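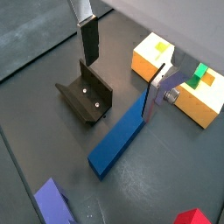 Support > Arm cells > Bovari cell > Ticket 2274

Rule 3 of our cell rules says that any change to the gripper fingers means a new tool check before the next automatic run, and this ticket is the story of how a rule everyone agrees with got skipped by everyone who agrees with it. The cell had been throwing a contact stop on the approach to the bracket position. With the black pad hanging just above a bracket that has raised side walls and two screws in its floor, there is not much room for a finger that is longer than the controller thinks it is.

Status: Closed, with two follow-ups open
Priority: Normal (raised from Low after the second stop, lowered again when someone found the priority guide)
Opened: February 14, 2026
Cell: Bovari
Gripper: Nurnus parallel, black pads
Part board: Kistetti
Category: Rules and practice / tool data

Reported problem

Arm stops on the way down to the bracket. Message is "unexpected contact, tool axis." The operator clears it, jogs up, restarts, and it runs for a while. Then it does it again. The original ticket text was "robot is stopping for no reason," and I have left that in the header of the internal copy as a reminder that the reason field is optional on our form and should not be.

Entry 1

Read the controller history. Contact stops were all on the same approach, in the same program, and none of the other positions had tripped. That pretty much clears the arm itself. A bad joint or a tired cable does not usually have a favorite bracket.

Asked for a list of recent changes to the cell. Was told there were none. Asked again using the words "fingers," "pads," "board," and "settings" separately. Was told the pads had been swapped, but that this wasn't a change, it was maintenance. Added the word "maintenance" to my list of words.

Entry 2

Checked the change sheet on the side of the cabinet. The pad swap was not on it. The last thing on it was a note from April saying the pen was missing. There is a pen now. I checked, and it works.

For anyone reading this later who wonders what the sheet is for: every change to tooling, fixtures, speed, force limits or taught points goes on it, with what changed and what was checked afterward. It takes less time than opening a ticket. It takes a great deal less time than answering one.

Entry 3

Put the arm in manual reduced speed and walked it down to the bracket with the enabling switch held. Compared the real tip height with what the controller claimed. The real tip was 3 mm lower than the stored tool length said it should be.

So the new pads are longer than the old ones. They are also a perfectly good part, correctly ordered and correctly fitted, and the person who fitted them did a neat job. The controller was simply never introduced to them.

On the flat parts of the board this had been showing up as a slightly firm pickup, which the force limit put up with. Go down into a channel with screw heads at the bottom and the same error has somewhere to land. Whether it touches depends on how the bracket is seated, which accounts for the "runs for a while" part of the report.

Entry 4

Somebody had already tried a fix. The contact force limit in the program was higher than the value in the cell's risk assessment. No entry on the sheet for that either.

I'd like to be fair about this. If a machine keeps stopping and there is a number labeled "stop limit," turning the number up has a certain logic. It is the same logic as turning up the car radio to fix the noise from the brakes. The limit is one of the values the assessment relies on, and it isn't ours to adjust from the pendant on a slow afternoon. If it needs to change, the assessment gets looked at first and the limit gets changed second.

Put the limit back to the assessed value. Locked the page behind the settings password. Changed the settings password, which had been written on the cabinet by means of the new pen.

Entry 5

Did the tool check properly, following Rule 3:

- Stopped the cell and locked it out before touching the gripper.
- Confirmed both pads were the same type, seated and tight.
- Cleared the board of loose parts under the reference point.
- Re-measured the tool length and saved it under a new tool name. Did not overwrite the old one.
- Checked payload and center of mass against the data for the new pads.
- Walked every taught position at reduced speed, in order, watching the tip and keeping off the pendant screen as much as possible.
- Ran the first automatic cycles at 60 mm/s with one person at the stop.
- Wrote it down.

The saved-under-a-new-name step got some pushback, so here is the argument. If the old pads go back on, the old tool data should still be sitting there under its own name, ready to be picked and checked. Overwriting it means the only record of the old length is in someone's head, and heads in this building go on vacation.

Entry 6

While walking positions, found that the approach point over the bracket had been taught with almost no clearance to begin with. It was legal under the old pads and tight under the new ones. Raised it so the arm now comes in higher, lines up over the channel, and then makes a slow straight move down. The cycle is a little longer. I have been asked whether it could be less longer. It could not.

Also checked the upper part of the arm on that move, which passes close over the other pieces on the board. People watch the fingertip, as people will, and forget that there is a good deal more robot following along behind it. The tall items got their own walk-through. No contact, and enough room that I'm happy with it. If anything taller goes on the board, that check needs doing again and this ticket does not cover it.

Entry 7

Asked Stetsiuk, who did the original integration, whether the board position had its own tolerance we should be using. Their reply was that it does, that it is in the handover binder, and that the binder is ours. Found the binder. It is under the monitor, at exactly the height that makes the monitor comfortable.

The binder agrees with our Rule 3 nearly word for word, presumably by virtue of being where we copied it from. It also says to look over the surface for dust and marks as part of the daily check. The dark board shows both nicely, and there are scuffs on it. I can't date scuffs and am not going to pretend these belong to this fault. Noted on the daily sheet so that new ones can be told from old ones. Wiped the board down.

Monitor now stands on a different binder.

Entry 8

Ran 14 automatic cycles with the corrected tool, assessed force limit and new approach. No contact stops. Tip height over the bracket checked at the start and end of the run and it had not moved. Released the cell back to normal use.

Cause

Tool data not updated after a pad swap. The raised force limit did not cause the stops, but it did hide them for a while, and it's the part of this ticket I would rather not see a second time.

What changes

Rule 3 used to read "after any change to the gripper, check the tool." It now reads "after removing, replacing, adjusting or cleaning off-cell any finger or pad, including for maintenance, check the tool before automatic running." It is an uglier sentence. Every extra word in it has been earned by a conversation.

Spare pads are now bagged with a tag that says TOOL CHECK NEEDED. The tag has to be taken off to get at the mounting holes, and it gets stapled to the change sheet.

Open follow-ups

1. Make "what changed recently" a required field on the ticket form. Current objection is that people will type "nothing." Agreed, they will, but then at least it's in writing.
2. Get a second copy of the handover binder, for reading.

Reopen this ticket if the stop comes back on the same approach with the tool data confirmed. For any other stop, open a new one, and please put the message text in the title. "It's doing it again" is already taken, several times over.

Related tickets

Kistetti board: part seating varies after cleaning
Nurnus gripper: which pads are on it right now?
Bovari cell: settings password request (declined)
Change sheet: pen missing
Reduced speed mode: why the arm is "broken and slow"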